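Home | Notes | Lab Methods | Contact

Finding a Melting Point by the Capillary Method

Helju Kivi, November

A pure crystalline solid melts over a narrow range. An impure sample starts lower and melts over a wider one. 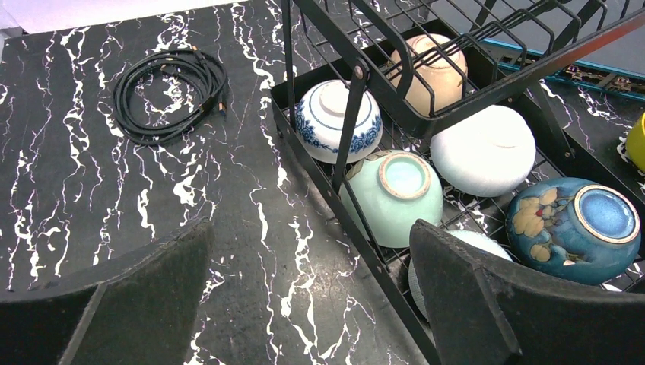 Procedure

1. Grind the dry sample to a fine powder.
2. Press the open end of a capillary tube into the powder. Tap the closed end down until 3 mm is packed at the bottom.
3. Place the tube in the heating block with the thermometer.
4. Heat quickly to 27 degrees below the expected value, then slow to 1 degree per minute. For succinic acid, expected at 188 °C, slow down at 161 °C.
5. Record the temperature at the first drop of liquid and again when the last crystal is gone. Report both.

Do not take the block above 200 °C with the standard thermometer. Use a new tube for each run.

Contact: Indrek Avotiņš, Siliņa Teaching Labs | Back to top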